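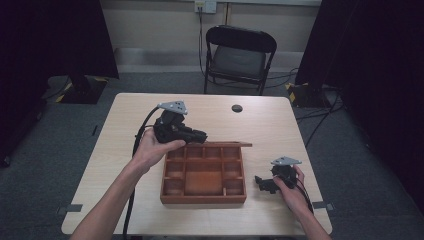 Logged by: front desk / stock
Opened: May 3, 2019
Ticket 711
Status: Open (was Closed, was Open)
Product: Ollov label printer, Tamer stock software

Summary
Labels print blank or half blank after every weekend. Support says it's the labels. I don't think it's the labels.

Background
We're a bead and button shop. Everything small gets a sticker: drawers, bags, compartment boxes, the lot. Stock numbers live in Tamer, Tamer sends the job to the Ollov, and the Ollov prints it on 20 mm thermal labels. It worked fine until we took the Tamer update. I'm told the update "does not touch printing". The first bad batch was the morning after it went in. Make of that what you like.

What happens
First job on a Monday comes out with the left half missing. Second job is blank. Third job is fine, or fine enough that a customer could read the price. After that it behaves until the shop has been shut for a couple of days, then we start again. Nothing shows in the error log on the printer's little screen. Tamer says "Printed successfully" every time, including for the blank ones.

Entry 1
Rang the Ollov help line. Was told to clean the print head with an alcohol wipe. Cleaned it. The wipe came away white, so it wasn't dirty to begin with. Printed a batch of 87 seed bead labels straight after with no trouble, and support closed the ticket as solved by cleaning. It wasn't a Monday. I said so on the phone and it didn't make it into the notes.

Entry 2
Monday. Left half missing again. Reopened.
Support now says third-party labels are the likely cause and asks which brand we use. We use Hyun rolls, same as we have for years. They sent a link to their own rolls, which cost more than double. I asked whether they would refund the rolls if the fault carried on. No answer to that part.

Entry 3
Bought one roll of the Ollov labels out of our own pocket to rule it out. Loaded it before we closed for the weekend. First job Monday: left half missing. Second: blank. Third: fine. Photo of all three stuck on a sheet of paper is attached to the emailed copy of this ticket, along with the receipt.

Can we please stop talking about labels now.

Entry 4
Support asks for the printer's self-test. Ran it cold, before sending anything from the computer. The self-test page is perfect, edge to edge, every bar solid. To my mind that clears the head, the roller and the paper in one go. The next thing I sent was a plain job from Tamer, one label, and the left half was gone.

Ollov says the self-test "does not exercise all print conditions". I asked which conditions it leaves out. They'll check.

Entry 5
Tried the other end. Tamer support went through the settings with me over the phone and found the label width set to 92 mm. I've never touched it. It should be 20. They put it back and said that would be it, very cheerful about it.
I did ask how a width that's wrong all week only spoils two labels on a Monday. The reply was that the printer "may be compensating". May be. I've left the width at 20 as it's obviously right, but I'm not calling it the cause until I see a clean Monday.

Entry 6
Monday. First job, left half missing. Second job blank. Width still 20, I checked before and after.

Entry 7
Something I noticed myself. The computer goes to sleep over the weekend and the printer doesn't get switched off at the wall. So on Friday night I turned the printer off properly and left the computer alone. Monday: first job fine, second fine, third fine. One good Monday isn't proof and I'd like that written down before somebody closes this again.

Sent the above to both companies. Ollov says the printer is designed to be left on. Tamer says it sounds like a printer matter.

Entry 8
Did it the other way around the next weekend, printer left on. Fault came back, same pattern, same order. So it's two against one for whatever Tamer sends to a printer that's been sitting idle. My guess, and it's only a guess, is that the update changed how it wakes the thing up. Tamer has asked for the log files. Sent them twice, as the first lot bounced for size.

Entry 9
Tamer suggests installing Rilla, a free add-on that "manages the print queue". Read the page for it. It doesn't mention sleeping printers or half labels anywhere. I've declined for now. I don't want a third company telling me it's one of the other two.

Current workaround
Switch the Ollov off at the wall on Friday at close. Switch it on Monday before opening the software. If someone forgets, send two junk labels first and throw them in the bin.

Outstanding
Ollov: which print conditions the self-test skips.
Tamer: reply on the log files. They now say a fix is planned for June. Didn't say a fix for what.
Refund for the one roll of labels. Receipt sent, see Entry 3.

Please don't close this ticket without ringing the shop first.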